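オンラインゲーム「Herberg」で、11月の期間限定イベント「Sasiaの鍵」に先行して遊んでいただくテスターを募集します。運営はGresthamです。

## 募集内容

- 募集人数:128名
- 対象:プレイヤーレベル5以上の方
- 環境:PC版のみ(タブレット版は対象外)
- 謝礼:ゲーム内コイン900枚
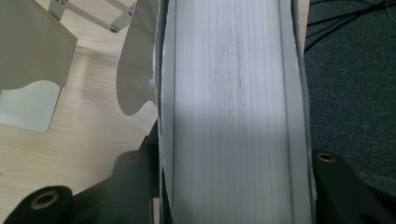
テスターには、専用サーバーで謎解きマップを最後まで進め、不具合や分かりにくい箇所を報告フォームから送っていただきます。報告は日本語か英語でお願いします。前回のイベント「Hashmi」では264件を超える報告が届き、ヒントの文面と扉の判定を修正しました。
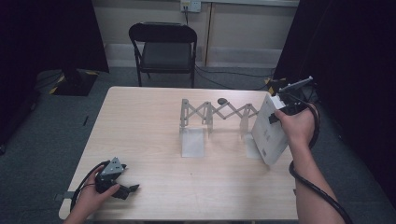 先行テストで手に入れた帽子などのアイテムは、本番サーバーに引き継がれません。進行状況も終了時に消去します。謎の答えやマップの画像を、イベント開始前に動画や掲示板で公開することは禁止です。違反した場合は参加を取り消し、謝礼もお渡ししません。
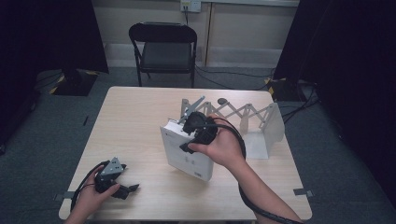

## 応募方法

ゲーム内メニューの「お知らせ」から応募フォームを開き、ユーザー名と普段遊べる時間帯を記入してください。18歳未満の方は保護者の同意が必要です。応募多数の場合は抽選とし、当選者にのみゲーム内メールで連絡します。複数アカウントでの応募は無効です。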